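Week 9 notes: when two arms want the same cloth

Right, today is all about the fault I promised you from the Tondevetti module – a grip that won't let go. Our cell has two arms sharing one table, sorting cloths by colour, and the trouble lives in the middle where their reaches overlap.

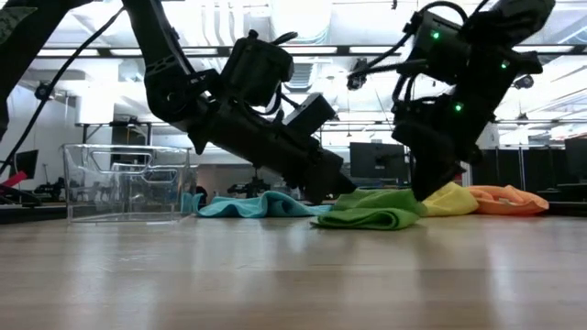
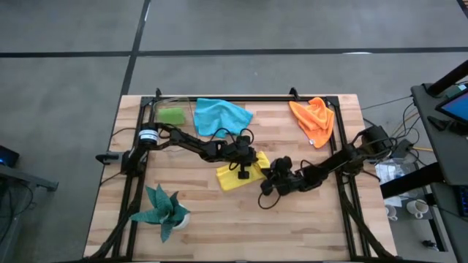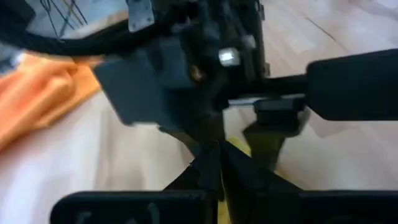
The log gave us error 551 on the left arm, which is a jaw told to open that hasn't reported open within 2 seconds. My first guess was the software (it usually is!) but the motor current was sitting at 100 per cent, so please check that before you touch any code.

For next time, read the Berge chapter on stall limits and bring your own fault tree. And hit the stop button before your fingers go anywhere near a jaw.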